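Selección de agarres con cámara de muñeca en un entorno simulado de encimera
Memoria de proyecto de asignatura. Versión entregada el 8 de abril de 2019

1. Planteamiento

El proyecto estudia si una política de agarre entrenada únicamente con imágenes de la cámara de muñeca puede decidir dónde cerrar la pinza cuando los objetos están muy juntos. El punto de partida es el planificador Fadik, que puntúa candidatos a partir de la nube de puntos y descarta los que colisionan. Fadik funciona bien con objetos aislados, pero en escenas densas elimina casi todos los candidatos y se detiene sin proponer ninguno.

La alternativa que se evalúa, denominada Nuline, sustituye el filtro geométrico por una red que recibe la imagen de color y devuelve un mapa de calidad de agarre por píxel. No se usa profundidad en la inferencia. La profundidad solo interviene durante el etiquetado, que se hace de forma automática dentro del simulador.

2. Entorno y datos

Todas las pruebas se ejecutan en simulación. La cámara es solidaria con la pinza, de modo que los dos dedos entran siempre en el campo visual. Se optó por no recortarlos: en pruebas preliminares, realizadas en marzo, la red que veía los dedos estimaba mejor la apertura necesaria que la entrenada con la zona enmascarada.

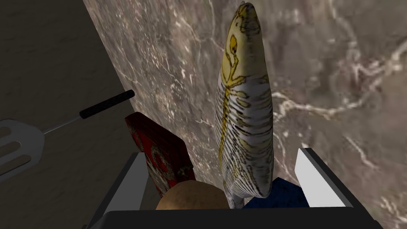

La oclusión es la principal fuente de error del etiquetado. Una etiqueta se considera válida si el objeto conserva suficiente superficie visible para definir un eje de cierre, y ese criterio falla cuando varios cuerpos se solapan junto a la pinza. El pez de rayas amarillas no plantea dificultad, con casi todo el cuerpo a la vista, pero del objeto marrón redondeado solo asoma la parte superior por encima de la barra negra, y la caja roja queda tapada en su zona inferior. En casos así el etiquetador asignaba el eje de la caja al objeto contiguo. Se corrigió exigiendo que el eje propuesto quedara contenido en una sola máscara de instancia.

El conjunto final consta de 102 episodios, repartidos en 6 disposiciones de objetos. Se reservaron 20 episodios para la evaluación, sin solapamiento de semillas aleatorias con los de entrenamiento. Las texturas de las superficies se mantuvieron fijas dentro de cada disposición.

3. Entrenamiento

La red es un codificador convolucional con decodificador simétrico. Se entrenó con entropía cruzada por píxel, ponderada para compensar la escasez de píxeles positivos. Se repitió el entrenamiento con 3 semillas y se conservó el modelo con menor pérdida de validación. El control de trayectoria es el de la biblioteca Arkholm, sin modificaciones – la red elige el punto y la orientación, y Arkholm resuelve la cinemática inversa.

4. Resultados

Nuline propone un agarre en todos los episodios de evaluación, mientras que Fadik se queda sin candidatos en los más densos. La comparación por tasa de éxito favorece a Nuline en las disposiciones con objetos alargados y es desfavorable cuando predominan los cuerpos redondeados, en los que el mapa de calidad se vuelve difuso y el máximo se desplaza hacia el contorno.

En los objetos alargados se observó además una preferencia por los extremos. La red tiende a situar el cierre lejos del centro de masas, probablemente porque en el conjunto de entrenamiento los extremos son las zonas menos ocluidas. El plátano sujeto por su parte inferior, en posición casi vertical, es representativo de este comportamiento. 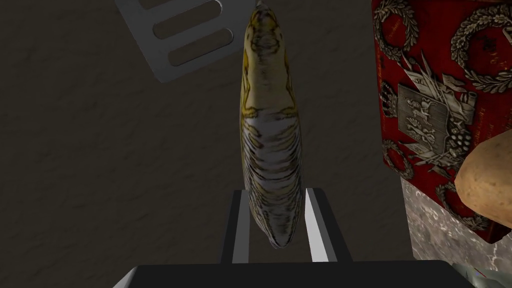

Sum-yee Kong objetó en la revisión intermedia que un agarre por el extremo no debería contarse igual que uno centrado, aunque ambos mantengan el objeto entre los dedos, porque el par que soporta el contacto es mayor y la métrica no lo refleja. La objeción es correcta. La métrica binaria heredada de Fadik solo comprueba que el objeto siga en contacto con ambos dedos al terminar la elevación. Se añadió una segunda medida, la distancia entre el punto de cierre y el centro de masas proyectado, normalizada por la longitud del objeto. Con ella la ventaja de Nuline en objetos alargados se reduce, sin llegar a desaparecer.

También se analizó la respuesta ante vistas sin objetos. Una superficie marrón de grano fino y la pinza abierta bastan para comprobar si el mapa produce falsos positivos. Los que aparecen se concentran en los bordes de la superficie, donde el contraste con el fondo gris es alto. Un umbral mínimo sobre el máximo del mapa elimina la mayoría, a costa de rechazar algún agarre válido en objetos de color similar al de la superficie. 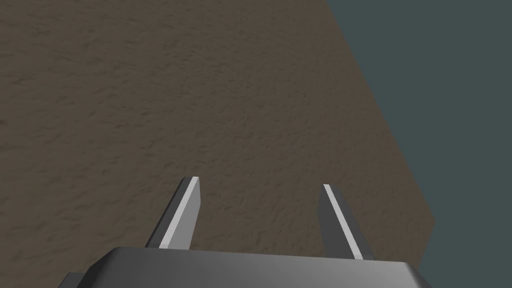 5. Limitaciones y trabajo pendiente

La evaluación no incluye transferencia a un robot físico. El modelo de contacto del simulador es rígido, y los objetos deformables se tratan como sólidos, lo que con toda probabilidad favorece a los agarres por el extremo. Tampoco se ha medido la sensibilidad a cambios de iluminación.

Queda por probar la variante propuesta por el grupo Lai, que añade un segundo canal de salida con la apertura de la pinza – ahora se deduce de la máscara de instancia, que fuera del simulador no estaría disponible. El código de etiquetado y las semillas de evaluación se entregan junto con esta memoria. Los pesos del modelo se entregan aparte por su tamaño.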